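Villca Court Tenants' Association
Minutes of the monthly meeting, 5/31/22

I'm filling in as note taker again, so bear with me, these will be in my own words and not very tidy. If I got something wrong, tell me before the next meeting and I'll fix it. We had 20 people in the room at the start and lost a few when the pizza ran out.

Last month's minutes were approved, with one change. The bike room code was printed in them by mistake (my fault, sorry!) and it has been taken out. The code itself is being changed too, so look for a slip under your door.

Laundry room

This took up most of the night. Jitow, the company that runs the washers, wants to swap the coins for an app. I went in thinking I'd love this and came out not so sure. A couple of people on the second floor don't have smartphones, and one neighbor said her last building switched and she got charged twice for a load that never started. We voted to ask Jitow to keep at least two coin machines, and if they say no we go back to the landlord. The vote was 10 in favor, 7 against, and the rest of us were chewing. I'm writing the letter and I'd love help with it, especially from anybody who can make me sound less mad than I am.

Also, please clean the lint traps. I was asked to put that in the minutes in capital letters and I said I'd put it in once, nicely.

Community room furniture

We got the Milloletti price list for tables, and I'm a little in love with it. The long folding ones are cheaper and stack in the closet, but a lot of us would like one good round table for cards and homework and the soup nights.
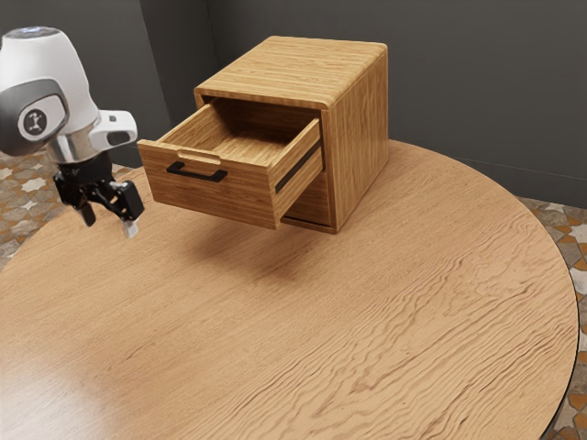

Round wooden table, agenda item 3.

Folks liked the round shape (me too, you can talk to everybody!) but there was a worry about getting one through the door by the mailboxes. Somebody is going to measure that door. We also talked about whether wood makes sense with kids and hot dishes, and the answer seemed to be trivets. No vote yet. We have $62 left in the furniture envelope, so there's a bake sale or something in our future whichever way we go.

Hallway lights

Still flickering on the third floor. Inenex came out, looked at the fixtures and left, and we haven't heard a word from them. I'll call the management office again and keep calling. If your light goes out completely, write down the day and where it is and drop the note in the association mailbox, it helps a lot to have it on paper.

Courtyard party

July, date still open. We want to do the grill again and borrow the long extension cord from the building next door. I offered to make the potato salad before I'd thought about how many potatoes that is. The sign-up sheet is by the elevator, and we need ice, chairs, and someone with a speaker that plays louder than a phone in a bowl.

Odds and ends

The stroller in the back stairwell has to move. A gray cat has been seen on the fire escape and seems well fed, but if it's yours, shout. Package thefts are down, knock on wood.

We wrapped up late and stacked the chairs. Next meeting same room, same time, and I've been told to order more pizza.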